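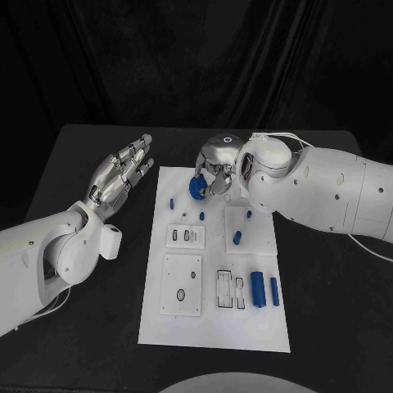
I've had the Plenholm hand on our right arm since October, and I wanted to love it so much that I put off writing this review for weeks. Well, it's time. Short version: lovely hand, scary fault, and a manual that needs a serious rewrite.

A bit about what I do with it. We run peg and cylinder work on a two-arm bench all day, the usual insertion-board stuff, and I'm the one who writes up why things got dropped. So I'm picky about fingertips! And the fingertips here are great. Small pegs, fat cylinders, that annoying in-between size that rolls when you breathe on it, the Plenholm picks them all up with hardly any tuning. Out of my first 70 pick-and-place runs it finished 67 without me touching a thing. My old Stornetti gripper never came close (sorry, old friend).

Now the bad part. On one of those three failed runs the hand closed on a cylinder, lifted it, and then just would not let go. I sent the open command. Nothing. I sent it again, nothing, and the software was cheerfully telling me the fingers were open! They were very much not open. Then the program moved on to the next step, because as far as it knew the part was already down, and it drove the cylinder sideways into a fixture plate. I hit the stop about a second too late. One chipped plate, one scuffed fingertip, and a loud word from me.

My first guess was a cable, so I swapped it and felt smug until it happened again two days later. What the hand does, as far as I can tell, is this: if it loses contact with the controller for more than 700 milliseconds while it's holding something, it locks its grip. Fine, I want that, I don't want parts falling on my shoes. But when the connection comes back it reports the last position it was TOLD to go to, and the lock stays on until you clear it by hand. There's no warning on screen. The manual mentions the lock in one line on the page about storage. Storage!

Please, if you own one of these, don't do what I did the second time, which was reach in and try to wiggle the part free with my fingers while the arm was still powered. The lock let go and the thumb snapped in hard enough to leave a bruise. Stop the arm, cut power to the hand, wait, and then use the release tool.

Anitha Menon on their support desk was terrific, I have to say. She had me send the logs, got the same fault on her own bench by that afternoon, and mailed me firmware version 2, which puts up a proper fault message and halts the program when a lock is active. It's been behaving so far. I also added my own check, so now the arm won't move off until the measured finger position agrees with the commanded one. That should have been in the box.

A few smaller gripes while I'm here. The release tool is tiny and I've already lost it once. The Wisteck mounting adapter costs extra, and you will need it. And Ho, the shop I ordered through, took forever to answer a simple question about spare fingertips.

Would I buy it again? Yes, with the new firmware loaded before the first run. Three and a half stars from me, and I'd bump it to four if they'd move that paragraph out of the storage section.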